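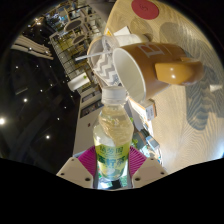 Tustico opens table-clearing trial to cafés and shared kitchens

MEDIA RELEASE
September 2023

Tustico is asking cafés, food courts and shared kitchens to take part in a trial of its table-clearing program, which teaches machines to pick up the things people leave behind after a drink or a snack.

The program has been running in Darnden since April. In that time it has recorded 3,000 pick-ups, most of them with a gripper held in a person's hand. A plastic bottle of green tea standing upright is one of the easier jobs. The two fingers close around the lower half and the pads on the inside take the curve of the bottle.

A mug lying on its side is harder. It has a handle on one side and an opening on another, and the machine has to choose where to take hold before it moves. Paper cups with straws also cause trouble. They crush easily, and a grip strong enough for a mug is too strong for a cup.

Can a machine clear a café table on its own yet? Tustico's answer is no, at least at the pace a café needs. In the last round of tests at Darnden, its arm cleared a table of four items without help in around 200 seconds. A person with a tray is much faster and will also wipe the table, push in the chairs and notice that somebody has left their keys.

The company believes single tasks are closer. Sorting bottles from cups at a return counter is the first job it expects to offer, and it will be tested at the Madigan site before any work in customer seating areas. Wiping, stacking and carrying liquids are not part of this stage.

The trial is supported by Clamitz, which makes the finger pads and will supply spare sets to each venue. The pads wear with use and can be changed by venue staff with a screwdriver.

Venues that join will be asked to:

Set aside one table during quiet hours
Allow staff to use the hand-held gripper for short sessions
Keep their usual cups, mugs and bottles in use
Tell customers when recording is taking place

No change to staffing is required and the equipment stays the property of Tustico. Customers who do not wish to be near the recording table can be seated elsewhere. Any footage showing a customer's face will be deleted.

Expressions of interest are open to venues of any size in the Darnden and Madigan areas. Enquiries can be made through the trials desk at Tustico's Darnden office.

About Tustico
Tustico develops gripping tools and software for light work in kitchens, cafés and shops.

ENDS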